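**Kudent Boards > Home & Living > Washing and Cleaning**

# Plush toys in the washing machine, yes or no?

**skonesow_mum** wrote on December 17, 2022:

Hello everybody. I read this board for a long time but it is my first topic, so please be patient with my English.

My daughter has 11 plush toys which she takes to bed, and the winter cold has visited our home two times already. I want to wash all of them before the holidays. My mother says that plush must be washed only by hand, in a basin. My neighbor puts everything in the machine at 60 degrees and says she never had a problem. The labels are mostly cut away, so I can't check.

What do you do? And how do you dry them? Our apartment is small and the bathroom is cold in December.

---

**varnent_laundry** wrote:

Machine, always. Put each toy in a pillowcase, close it with a knot, gentle program, 30 degrees, low spin. Half of the normal detergent, and no softener. Softener makes the fur heavy and after some months it looks greasy.

I would not do 60. The fabric can take it, maybe, but the glue behind plastic eyes often can't.

---

**needle_and_tea** wrote:

I repair soft toys as a side job and I must disagree with "always". I see what comes out of these pillowcases. Seams open, filling moves into the feet, the neck becomes thin and the head hangs down.
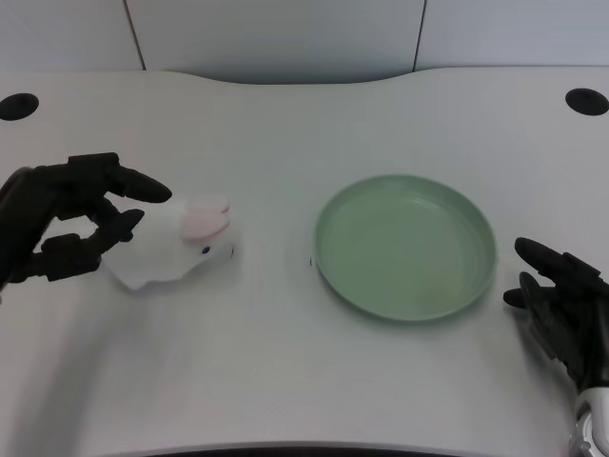 Before you decide, press the toy slowly between your fingers from the nose to the tail and feel what is inside. If the filling is even and comes back after you press, the machine is usually fine. If you feel balls or empty places, wash by hand. Look also at the surface, especially on white toys like the little rabbit with pink ears in my photo. When the body is fuzzy and a bit lumpy like that, I choose the basin. Colored parts are a separate question: press a damp white cloth on them for one minute, and if there is color on the cloth, use only cold water and don't let the toy soak.

Old toys with a music box or with straw inside should not go in water at all. For these I use a soft brush and the foam only, without the water under it.

---

**varnent_laundry** wrote:

With respect, you see only the broken ones, because people with good results don't come to a repair person. I have washed maybe 100 plush toys in my life (four children) and I lost one bear. He was already in bad condition.

---

**needle_and_tea** wrote:

That is a fair point about what I see. Still, for the one bear somebody was probably crying. A basin needs only ten minutes more.

---

**lappalainen_fan** wrote:

Can I put a word for freezing? I put the toys in a plastic bag in the freezer for two days, then I shake them well on the balcony. It's good against dust mites and there is no drying.

---

**varnent_laundry** wrote:

Freezing may kill the mites but it doesn't remove them, and it doesn't remove the dirt or old milk either. After a cold with a lot of sneezing I would want real washing.

---

**skonesow_mum** wrote:

Thank you all! I tested them with the fingers as needle_and_tea wrote. Eight are even, three have balls inside. So eight will go in the machine and three in the basin, and my mother and my neighbor can both be a little bit right.

But the drying, please? I have no dryer.

---

**needle_and_tea** wrote:

Drying is the part where most people hurry. My order is this:

1. Roll the toy in a dry towel and press with your hands. Don't twist it. Repeat with a second towel if the first becomes very wet.
2. Put it flat on a smooth surface that is easy to wipe, away from the radiator. Don't hang it by the ears, they will stay long. Turn it every few hours.
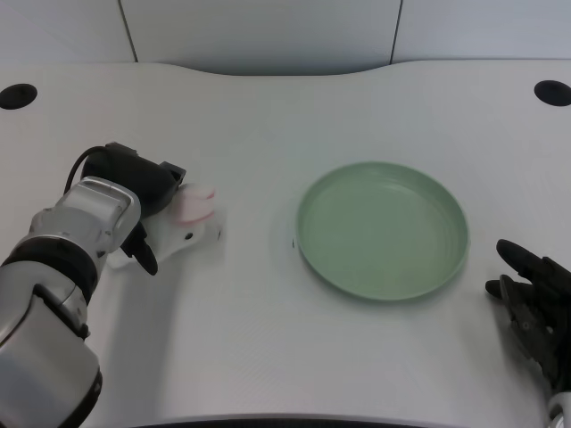
3. When the outside feels dry, wait one more day. The inside is always slower, and a wet middle will smell.
4. Brush the fur with a soft baby brush, first against the direction and then with it.

In a cold bathroom I would not dry anything. Take the warmest room and open the window for a short time in the morning and in the evening.

---

**lappalainen_fan** wrote:

A small fan helps also, on the lowest speed. I agree about the ears – I have one donkey who can tell you about it.

---

**skonesow_mum** wrote:

The first four are in the machine now, in pillowcases. My daughter is sitting in front of the glass and waiting. I will write on Monday if they are dry.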